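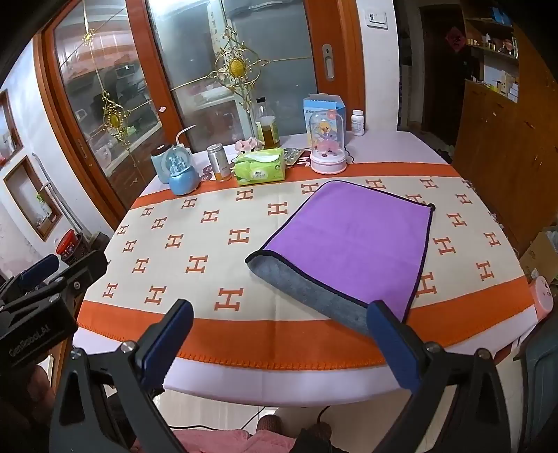

Figure 1. Table, Griltano unit: folded purple cloth on the runner, small household items along the far edge.

Filed under: Project Updates / Home Storage

Hosska household sorting program, progress report, April 2024

The table inventory at Griltano is complete. It lists 223 items, of which 78 have been assigned a permanent place. Medicines and pill packs are recorded separately from ornaments and will move to a closed cabinet. Cleaning cloths are folded and stored by size. Nnaji supplied 40 shelf labels; 13 remain unused. Work on the kitchen shelving has not started. Completion is planned for June, subject to delivery of the second set of bins.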